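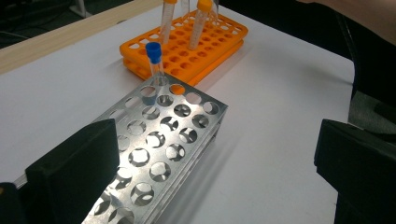 Metal rack with blue cap tube, orange rack behind.

Gripper working practice, June mtg
Present: Kibet Kioko (chair), Subira Mfinanga, Mwende Muli (notes). Apologies Godfrey Nzioka.

1. Hands near grippers. Rule stays, no reaching between the fingers while powerd. Agreed.
2. Force limit. Clomora draft says 38 N, SM wants 28 for plastic tubes. Go with 28, review after 200 cycles.

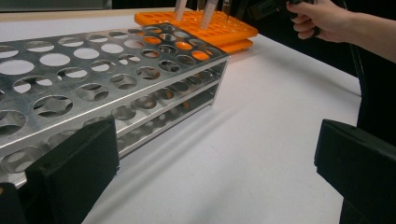
Metal rack empty, two tubes in the orange.

3. Racks. Empty before moving, no exceptions. KK to add to sheet.
4. Stop button check every shift, initial teh log. MM to print.

Closed 3 pm.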